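Section 4: Setting up the glare mask and the table-plane fit
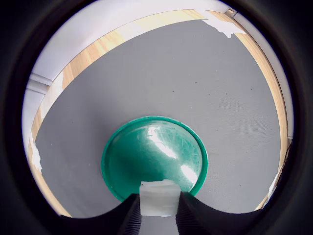

By now you should have Dillport talking to the wrist camera and the Mirkow planner running in a second terminal. If you don't, go back to section 3, because nothing in this one will make sense without a live feed. I wrote these steps up with Omprakash Gautam, who did most of the perception code, and I've tried to keep his swearing out of it. What we're after is a clean outline of a shiny, low object so the planner can choose a contact point on its rim. Matte blocks are easy. A glossy green lid lying dome up, with one long streak of glare across it and a smaller blob down near the rim, will have the default segmenter telling you there are three objects on the table, and Mirkow will happily plan for the wrong one!

Before you start

Turn on whatever lights you normally work under and leave them alone. I once did this whole section in the evening, came in the next morning with the blinds up, and had to do it all over again (my own fault). Let the camera warm up for a couple of minutes too.

Steps

1. Open the Zekby panel and load the lens profile you saved in section 3. The raw fisheye view stays round with black corners, and that's fine. Don't crop it by hand. Zekby makes its own circular mask from the profile, and a second crop on top shifts the centre.

2. Move the arm to the "look" pose and press Hold. Watch the status light go solid before you touch anything else.

3. Click Fit Plane and drag a loop over bare work surface. Stay well inside the border of the table. The fit wants at least 3648 points, and the counter goes green when it has them. If you can't get there, make the loop bigger.

4. Set glare_threshold to 80. Bright patches inside an object outline will now be filled in with the colour around them before segmentation runs.

5. Set fill_radius to 2 and hit Preview. You should get one closed outline for one object. If a long highlight still splits it in half, bump the radius up one at a time.

6. Tick Ignore Gripper. This subtracts the fingers and anything mounted between them, using the model you picked back at install. If you've changed the fingers or stuck a pad on since then, redo the gripper model first or you'll get a phantom object at the bottom of every preview.

7. Under Contact, choose Rim and set min_confidence to 70. Press Plan Only. The proposed contact shows up as a small cross on the outline.

8. Happy with the cross? Save the whole lot as a named preset. I use the object and the lighting, so "lid-overheads" or something just as dull.

CAUTION: Plan Only and Plan and Move are right beside each other in this version. Keep a hand near the stop button until you've got the feel of the panel. Leilani Fitzsimmons has asked for the two to be moved apart and I'm fully behind her on that one.

Note on white things: tape, pale trim and bare wall can all pass the glare threshold. Outside an object outline they're ignored, so you don't need to peel anything off or cover anything up. If you see them flickering in the debug view, carry on.

Note on the outline: part of the rim will often be hidden by the gripper in a wrist view. Mofokeng, the shape-completion plugin, guesses the missing bit of curve from what it can see. It's good with circles and ovals and pretty hopeless with handles. Switch it off for mugs.

If the preview goes completely blank after step 4, your threshold got saved as 8 or 0. The text box drops a digit if you tab out too quickly. Type it again and press Enter.

Once your preset is saved, leave the arm at the look pose and go on to section 5, where we set the approach speed.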